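Section 4: Getting your startup listed on the Brurkside founders directory

Do this after you've had the welcome email, not before. Without the member code the form won't save.

1. Log in at the members page. Code goes in the top box, your own email in the second.

2. Pick "New company". If your firm was already added by Dandcombe when they ran the old list, pick "Claim" instead and skip to step 5.

3. Trading name, postcode, year you started. Year must be four digits. The box takes anything, so check it. One bakery app went live as founded in 1862 and stayed that way till October.

4. Choose up to 2 sectors. Immersive, fintech, health, food, games, other. Pick "other" and you wont show up in sector searches, so only use it if you have to.

5. Short blurb. Plain words, what you sell and who buys it. No links in the blurb, they get stripped out and leave a gap.

Note: the investor view shows the first line only. Put the useful bit first.
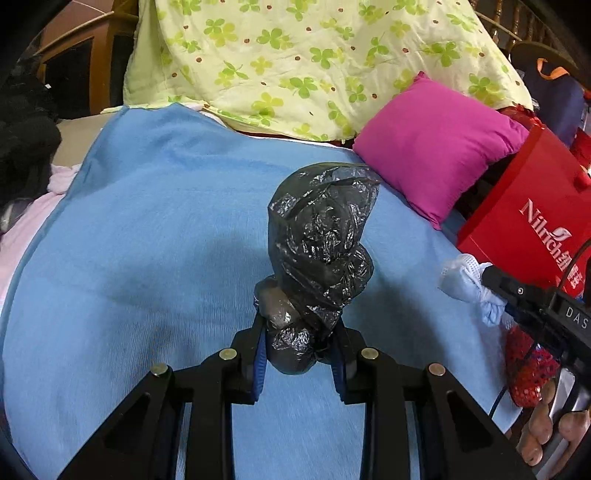 6. Logo. Square, PNG if you've got one. Wait for the green tick before you press Next, otherwise it uploads blank and you have to start the step again.

7. Add your team. Each person gets an invite and has 5 days to accept. After that, resend from the Team tab.

CAUTION: Don't add investors as team members. They get edit rights. Kandpal had their whole page rewritten over a weekend and we had to put it back from a backup.

8. Set who can see funding details. Default is Everyone. Change to Members Only if you're mid-round.

9. Press Submit. Ashley Lightfoot or Roy Haslam will check it, normally same week. You can't edit while its being checked.

If it comes back

"Duplicate" - someone has listed you already. Email Evie Yeoman with the company number and she'll merge them.

"Address not in area" - you need a desk or registered office in the patch. Druvau hot desks count, the post forwarding service doesn't.

No reason given - sorry, ring the office and ask for Phyllis Goodall.

Section last changed 5 March 2024, JP. Events calender set-up is in section 5.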